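Bimanual and mobile manipulation > Methods and results

Thread: Wrist cameras plus head camera, and why I've stopped trusting my own success rate

gearlash_tb
Joined the board in September, long-time reader. Teodoro Barrera here, for those who know me from the old mailing list.

I've been meaning to write up a labelling method we've been trying at Hornemley, because the result surprised me and I'd love for people to poke at it. The short version: we took 90 episodes of a two-armed robot doing tabletop box work and had each one scored twice. One person scored from the wrist camera only, the other from the head camera only, and neither got to talk to the other until both were done. The question was the same each time: at what moment does the gripper have hold of the box?

They disagreed on 20 of the 90. I was expecting maybe three or four!

The setup is nothing fancy. Two arms, black two-finger grippers with textured pads, green cloth over a wooden table, cardboard boxes. From the wrist you get a fantastic look at your own fingers and the gap between them, and if the other arm is anywhere near the work you get that too.

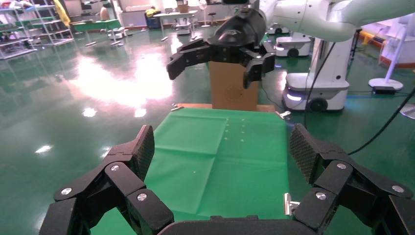 What really got me is where the disagreements sit. Hardly any are in the middle of an episode, when the box is being carried. They bunch up right at the start of contact, when the pads are nearly on the cardboard. The wrist scorer calls it early, the head scorer calls it late, and the gap between the two is long enough to matter if you're training on those labels.

So we changed the rule. An episode only gets a contact label if both views give the same call within a short window. Anything else goes in a "don't know" pile and the policy never sees a contact label for it. Less data, and the policy got better at the thing we cared about, which was not squashing the box. I was grinning for the rest of the afternoon.

Happy to answer anything.

palletjack
Great post, thanks for writing it up. Quick one — which gripper force readings did you compare against? Seems like you'd want some kind of truth to hold both scorers to.

gearlash_tb
None, for this round. The motor current is logged but it's noisy on cardboard, because the wall flexes before it pushes back. I know that's a hole in it.

moss_and_solder
I'm going to be the grump. Without force data you haven't shown that either camera is wrong, only that two people disagree. Throwing out 20 episodes might just mean you threw out the hard ones, and of course a policy looks better when the hard cases are gone. Did you test on the same kind of episode you dropped?

gearlash_tb
Fair, and I did wonder about it. We kept the dropped episodes in training, just without the contact label, so the motion is still there. The test set was all new and had plenty of awkward starts in it: boxes at odd angles, one box tipped inside another, flaps in the way. I should have put that in the first post.

moss_and_solder
OK, that's better than I assumed. I still think "the policy got better" needs a number beside it.

gearlash_tb
It does. Of the squashed-box failures we used to see over a full test run, 8 went away. I'm holding off on a percentage until we've repeated the run with a different seed, as I've been burned by that before.

quill_feather
Coming at this from the annotation side. We did something close to this at Arellano, on a much bigger pile (1,144 clips), and I'd back up the pattern completely. Scorers on a wrist view want to call contact the second the pad and the surface overlap on screen. You've got no sense of depth and your eye fills it in. We tried training people out of it and they'd drift back within a day.

What helped us was letting scorers use a third answer, "touching or about to", and then treating that as its own label. You might get some of your 20 back that way without forcing a yes or no.

gearlash_tb
Oh, I love that. So simple! We could re-score the "don't know" pile with it and see how many land there.

palletjack
Does the head camera really do any better though? On ours the arm blocks half the view as soon as it reaches in.

gearlash_tb
Depends on the reach. When an arm comes in from the side with its fingers along the top edge of a box, the head view is lovely, and you can see how the fingers line up with the rim. When the arm reaches across, forget it. The nested box tasks have been the most useful for this, with the smaller box sitting at a tilt in the end of the bigger one and the foam dividers further along.
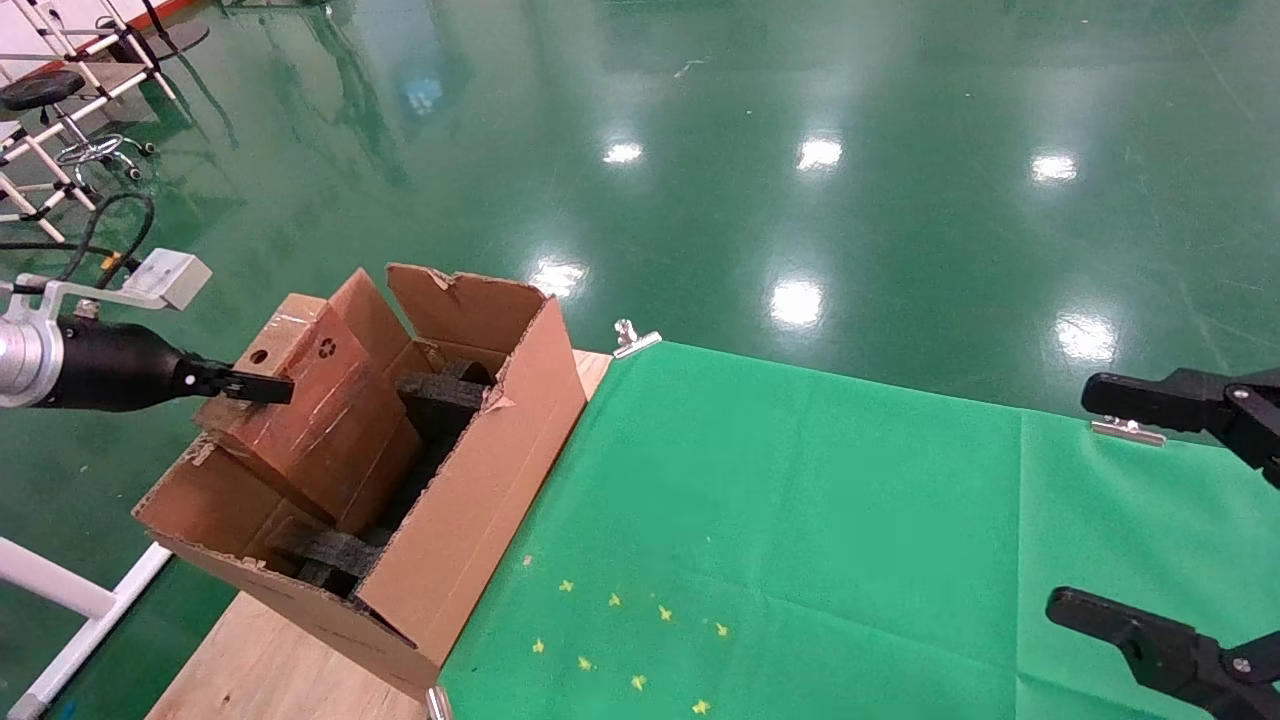
We also found that scorers on the head view were using the small box as a clue. If the top edge shifted, they'd call contact. That's a good clue but it's a late one, because a light touch won't move a box that's wedged in. I'd guess most of the lag comes from that and the true moment is somewhere between the two calls — but see the grump above, I can't prove it yet.

moss_and_solder
The grump accepts this. If you do get force data, even on a handful of episodes, I'd be keen to see where it falls between the two calls. If it's close to the middle every time you could just average them and skip the pile altogether.

quill_feather
I'd be careful with averaging. Our wrist error changed with the speed of the approach. Slow reach, big error. Fast reach, hardly any. An average would smear those together.

moss_and_solder
Hm. Then label by approach speed as well? That's getting to be a lot of work for a contact flag.

quill_feather
You can get speed from the joint logs for free, no human needed.

benchtop_wren
Student lurker here, sorry if this is basic. Is there a tool you're using so the two scorers can't see each other's answers? I tried this with a shared spreadsheet and my labmate kept scrolling over.

gearlash_tb
Not basic at all! We're using Nuvitz, which is a little in-house thing that shows one camera stream and a slider. Each scorer gets their own queue in a shuffled order. You could get most of the way there with two separate files and a script that merges them at the end. The shuffle is worth doing, by the way. Our first try had everyone going in recorded order and they got into a rhythm and started guessing the moment.

benchtop_wren
Thank you, two files and a script I can manage.

palletjack
Are you going to put the re-scored set anywhere? We've got the Mustelbridge episodes sitting here with the same sort of camera layout and I'd happily run your rule on them. Different cloth, different boxes, so it would be a decent check on whether it's only your table.

gearlash_tb
Yes please! I'll message you the scoring sheet tonight, with quill_feather's third answer added. If you could pick your episodes before looking at the wrist streams, that would keep moss_and_solder happy.

moss_and_solder
It would. Note down the approach speeds while you're at it.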